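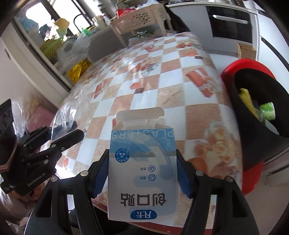
Notebook, handling bench
7 April 2025

Zamel hand-held gripper kit, trial unit, day three of use.

Carried on with small cartons. The adhesive bandage box is still the one I learn the most from. It's light, the card is thin, and with the top flaps open there's nothing to stiffen the upper half. If the finger pads are going to crush anything, they'll crush that. Upright hold between the two fingers, pads on the left and right sides. Did the set right way up and then upside down, to see if the printed panels gave the tracking any trouble. No difference I could see in the logs.

Notes on the grip:

- Pads hold well on coated card. I can close with less force than the Hallcombe demo set needed in January.
- Side walls bow in if I squeeze past the point where the box stops slipping. There's a fair bit of travel between "holding" and "bowing", so a new operator should be all right after a few minutes.
- Best place to grab is the lower half, below the flaps. Higher up, the box wants to fold.
- Turning the wrist while holding is fine. Turning it quickly is not. Lost one that way and had to redo the take.

Two-handed work is slower than the brochure suggests. The trouble is mostly mine. I keep bringing the left tool in too steeply and the fingers meet in front of the box. Coming in flatter fixes it. Wrote "FLAT" on tape and stuck it on the back of my left glove.

Session total so far is 281 takes kept, 67 thrown out. Most of the thrown-out ones were from the first morning, when I hadn't worked out the start and stop button and recorded a lot of myself walking to the kettle. Taking those out, the reject rate is one I could live with.

Kit itself, for whoever does the write-up:

Price quoted is $679 per hand per month on the rental plan, minimum term three months, freight extra both ways. Purchase price on application, still waiting. Grecu's quote was lower but didn't cover spare fingers, and we went through a set of theirs quickly. Zamel includes one spare pair of pads per hand. Ask whether the pads can be bought separately and in what colour. Someone will want to know.

Weight is fine for the first half-hour. After that my right forearm lets me know. Swapped hands, which doesn't help much as the left gets used for steadying. I'd put a limit of 10 minutes on any single run and make people put the tools down between runs. The manual says nothing on this.

Trigger feel is good, with a smooth pull and no dead spot at the start. It does get notchy near fully closed. Could be the linkage bedding in. Will check again at the end of the week before reporting it as a fault.

Screws on the frame: went over them with the small driver this morning and none had moved. Leave the thread locker alone until the trial is over, or we'll be arguing about the deposit.

Upload software is the weak part. It's Liven under a different logo, same menus, same habit of forgetting the project folder after a restart. Set the folder again every time. Labels have to be typed in full, no autofill, so I've ended up with "plasters box", "plaster box" and "bandage carton" all for the one item. Fixed them by hand. Agree on a word list before anyone else starts. I suggest going with what's printed on the pack, so "plasters".

Support answered my email the same afternoon. The answer was to update the firmware, which I'd already done and had said so in the email. Second reply was more useful and explained the sync light: steady means both hands are paired, slow blink means one has dropped out and is still recording alone. That accounts for the odd takes from yesterday. Not lost, just need matching up by time.

Still to do:

- Closing the flaps on the carton with one hand while the other holds. Tried it twice, messy both times. Might need the box lower and closer to me.
- Soft packs. Haven't touched them yet.
- Compare pad wear with the photos I took when the kit was unpacked.
- Find out if the rental covers a dropped tool. The agreement says "reasonable use" and leaves it there.
- Order more cartons of the same size. Corners on the current one are going soft and that will start to affect results.

Leaning towards taking the three months at this stage, one pair only. Would want the folder problem sorted in writing first. Batteries on charge, both, left one was lower again.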